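Let the room stay messy

By Damilola Okeke

Every few months somebody tells me that gathering examples is the boring part of robot learning. You hire people, they repeat a motion until the folder is full, and then the real work begins. I could not disagree more! Gathering is where I have learned nearly everything I know about teaching a machine to use its hands, and I think more of the people who train models should spend a week doing it.

My own week was in June, at the Issahaku workspace in Driltdale, with Jahangir Thambiah keeping the sessions moving. I arrived with a plan for 50 takes of the same small job, done the same way from the same spot. Jahangir read it, said kindly that I would end up with one take copied many times over, and handed me a gripper.

He was right, and it changed how I think. A person holding a gripper tool does not have to imagine how a robot would move. You feel when the grasp is poor. You slow down before contact without deciding to, and that slowing down is gold – it is exactly the kind of thing we forget to write into a script. The record comes from the tool's own point of view, with whatever else the room happens to be doing at that moment.

Brick wall, crowded shelves, people on their feet in the background:

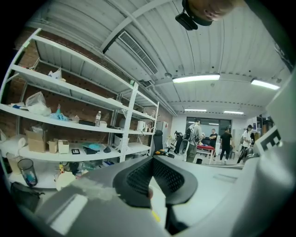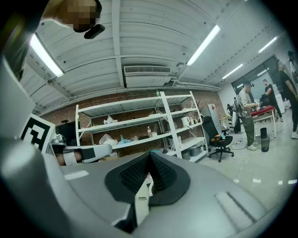
There is a school of thought that wants all of this gone. Plain backdrop, fixed lights, one object at a time, everyone else out of the building. I understand the appeal, and for a first check of your equipment I would do the same. But a model raised on blank walls has never had to ignore anything. Ours will have to cope with somebody walking past and with shelves that get rearranged over lunch, so why would we hide those things from it?

Let me be fair to the other side. Mess is only useful when the handling is good. A careless grasp in a rich setting is still a careless grasp, and at Rimari, where I worked before, we once threw out 8 hours of recordings for that very reason (I am still sore about it). Variety also has to be chosen a little. If all your variety comes from one corner of one room, move to another corner, or better yet, another building.

So my request to anyone planning a collection: let the people who do the handling help write the plan. Ask them which takes felt wrong. Two of the best changes we made that week came from that question, and one was as simple as letting people switch hands when they got tired. I'm going back to Driltdale as soon as Jahangir will have me.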